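Workshop and office tips: sharing the filing with a robot

We've had a robot on filing at Brellbridge since November, and I'm still a bit giddy about it! It moves box files between the desks and the cupboards, and I get my mornings back for the phone calls I used to put off. A few things that help if your office is heading the same way.

Leave cupboard doors wide open before a run. Ours are the oak-coloured ones, and a half-shut door used to stop everything.
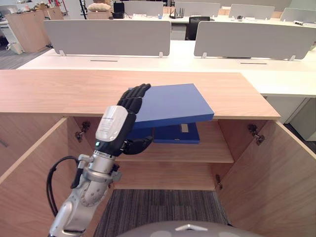 Aoife Kinsella wrote in to ask whether anyone lost hours over it. At Rafferty, she said, the staff were told last and it soured the whole thing, so her tip is to talk about the roster before the machine arrives.

Good advice, and I'd put it first if I were starting over. Nobody lost hours here, but our jobs did shift – less lifting, more checking, and my shoulders are very grateful. We had 366 files to sort out and got through 153 of them in the first fortnight.

Keep bags and mugs off the floor between the desks, and agree on who calls a stop.

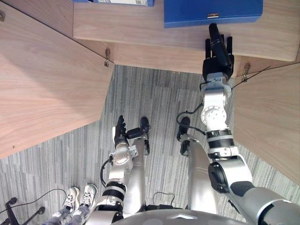 Blue binders on the back desk, arms over the carpet.

Labels matter more than they used to. Put yours on the same face of every file, nice and straight, and replace any that have started to curl. I did 47 in one go with the radio on and quite enjoyed it. 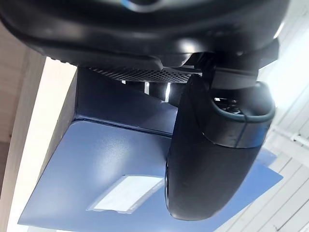
White label on the blue box, beside the gripper finger.

Check for loose paper too. A page poking out of a file is easy to fix by hand
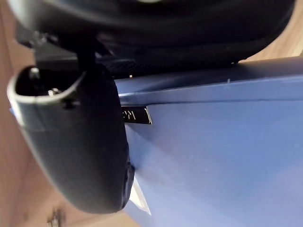
and a real nuisance once it's jammed at the back of a shelf. I tap each file on the desk before it goes in the pile, then write the day's odd ones on a card for whoever has the afternoon. We keep the cards in the top drawer, next to the spare labels.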